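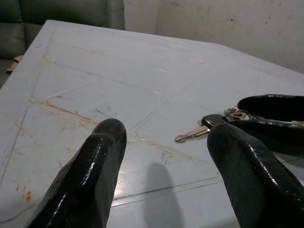 2026-01-05

I spent most of the break on the arm, so this post is mainly notes on what changed. If you read the one from September you know it could pick up a foam block and not much else. The goal since then has been keys. My keys, flat on a table, picked up and held.

Keys are a bad object for a two-finger gripper. They are thin, they slide, and the bunch changes shape every time you set it down. The old fingertips were bare printed plastic and they skated right over the metal. Otis Dunleavy told me to quit printing new shapes and work on the surface instead, so I covered the fingers in a glossy black wrap. It grips better. It also throws bright reflections into the wrist camera, and I haven't solved that yet. Turning off the overhead light helps a little.

The second problem was height. The fingers have to come down almost to the tabletop before they close, and my first settings stopped too high. I lowered the approach 2 mm at a time until the tips touched, then backed off once. I do this again whenever the table gets moved, and it gets moved a lot, because we also eat there.
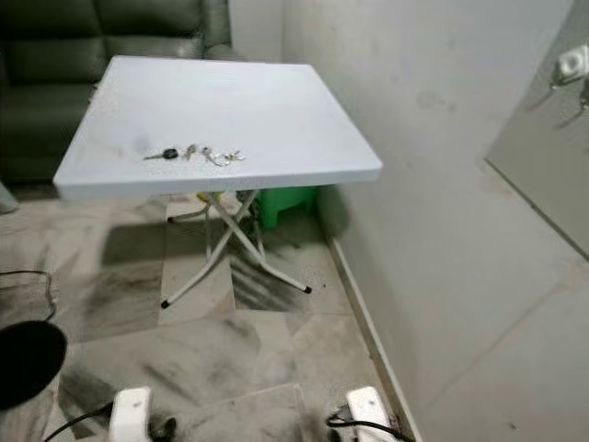

I tried a few ways of closing on the bunch. Going for the rings is the worst, since they roll and the whole thing swings out. Going for the fob is the most reliable. It is the thickest part and the black plastic doesn't slip as much as the metal does. The trouble is that the detector sometimes picks the shiny keys over the fob, so I now have it look for the dark part first and ignore the rest.

For training I have 1,186 saved attempts. I threw out the ones where I bumped the table or started the recording late, and that left around 900. Desta Hailu looked through a batch and said too many had the keys in the same spot. She was right. I had been dropping them near the middle every time without thinking. Now I put them down in a different corner each run and turn them before I let go.

Cables are still a mess. Everything runs across the floor and I have pulled a plug out with my foot more than once. I bought clips for this and they are still in the bag.

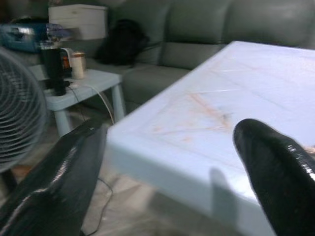 *Wrist camera view, gripper open over the corner of the table.*

Blur is the other thing on my list. When the arm swings, the wrist camera smears whatever is off to the side, and those images aren't much use to the detector. I cut the travel speed and added a short pause before each grasp. A full run takes longer now, but I would take slow over wrong.

Next up:

- matte tape on the inside of the fingers, to see if the glare drops
- 5 new starting positions for the keys
- the cable clips
- a proper stop button - Ridwan Teoh has a spare one he says I can have

I'll post the settings file once I have cleaned it up. Right now half the comments in it are out of date.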